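Short Trips from Wonia: Why Visitors Stay Only One Night
Project report, Tourism and Leisure course, second year

1. Background
Wonia is a small lake town, and most visitors come for the walking path to Lill. In our first meeting we asked a simple question: why do people leave so early? The tourist office kindly gave us its booking list for the last season, with 3628 overnight stays in it. From this list we took only the guests who stayed in guesthouses, not in the campsite.

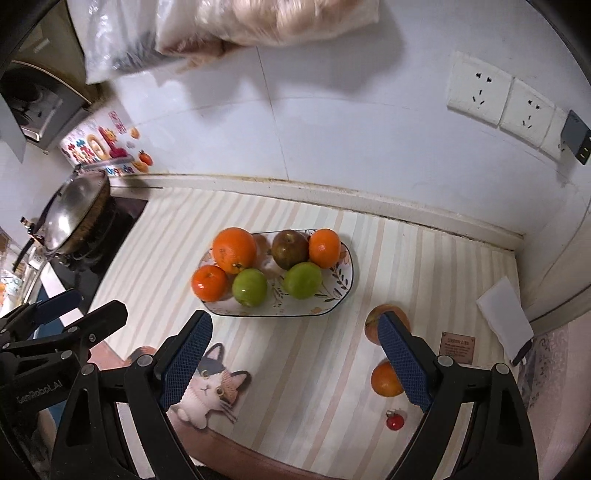

2. Method
We wrote a short questionnaire and left it at two guesthouses and at the ferry stop in Vilow. It was in English and could be filled in while waiting for the boat. By November we had 641 answers. Some were not complete - mostly the page about money was empty - but we kept them for the other questions.

3. Results
The most common answer was that the guests did not know what to do on the second day. Many had read about the lake path, but very few had heard of the old road to Reltico, although the bus goes there every morning. Guests with children complained about the evening, when the cafes close early. The food itself was praised, especially the fish soup.

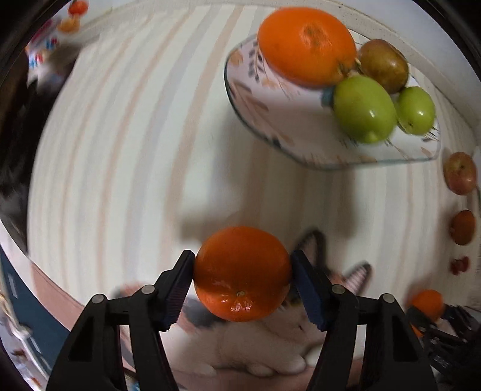 The ferry timetable was the second problem. The last boat from Vilow leaves at 4:30 p.m., so a guest who walks slowly must choose between the path and the village.

4. Suggestions
We suggest one printed sheet for the second day, with the Reltico bus times and a short walk. A later boat would help too, but we did not study its cost.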